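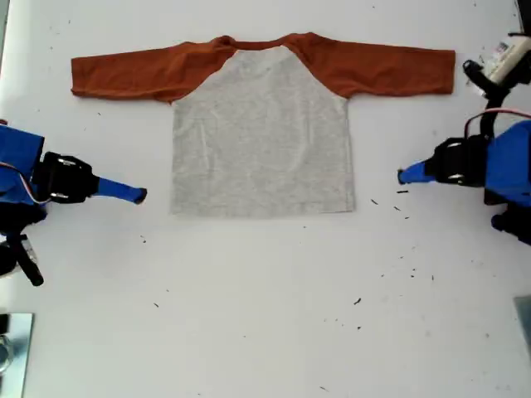

Roundabout on Cuswood Road - who gives way?

Started by broreck_commuter, Jul 15, 2022

broreck_commuter
Wondering how other people read this one. I come up Cuswood Road every morning and go straight through the roundabout at Filali Street. Twice this week a car has entered from my left while I was already halfway across the entry, and the second one leaned on the horn at me. I was doing under 40. Who is in the wrong? I have 459 hours in my logbook as a supervising driver with my kids, so I like to think I know the rules, but I'm starting to doubt myself.

MarthinusN
You give way to vehicles already in the roundabout. It isn't give way to the right, which is what half the town thinks. If you were in the circle first, the other driver had to wait.

skivance_ute
"Halfway across the entry" isn't in the roundabout though. If your front wheels were still behind the line when he went in, he was there first.

broreck_commuter
Wheels were over the line. I should have worded that better.

homa_t
I live three doors from that corner and it's the hedge. You can't see a small car coming from Filali Street until it's nearly at the line. I've reported it to council three times since November and they trimmed it once. Cars come through there at 60 and assume it's clear.

MarthinusN
The hedge doesn't change the rule. If you can't see, you slow down.

homa_t
I didn't say it changed the rule. I said it's why it keeps happening.

P Ranjbar
Was he indicating? A lot of the trouble there is people coming around to turn right with no indicator on, so everyone guesses. I got clipped on that roundabout by a bloke who indicated left and then kept going around. My insurer split it 50/50 until I sent them the dashcam footage, then he wore the lot. Cost of the camera was less than my excess.

skivance_ute
Dashcams are fine but I wouldn't be posting the clips. There's a local page that puts up number plates every week and half of them are people making one mistake.

P Ranjbar
Didn't post it anywhere. Sent it to the insurer and that was it.

afshin_j
Disagree with skivance_ute. If someone is driving dangerously on a public road they can put up with being seen doing it. I followed a van through Broreck last month with the driver eating out of a bowl, both hands off the wheel. I rang the police line and got a reference number and nothing else.

skivance_ute
Ringing it in is the right thing to do. Putting it online for 200 comments is something else.

Kumudini Dewan (moderator)
Let's stay on the roundabout please. There's a separate thread for dashcams. For the original question, Marthinus has it right. Homa, if you send me your report numbers I'll add them to the list we're taking to the traffic meeting on the 22nd.

homa_t
Sent.

broreck_commuter
Thanks all. I'll be slowing down more on the way in and fitting a camera.

Comments

Deb: Same thing at the Skivance end, only worse with the school buses.

R.K.: They should have put in lights.

Tano: Lights would back up to the bridge. Leave it as it is and cut the hedge.

Contact the moderators | Forum rules | © 2022 Cuswood Drivers Forum | Back to top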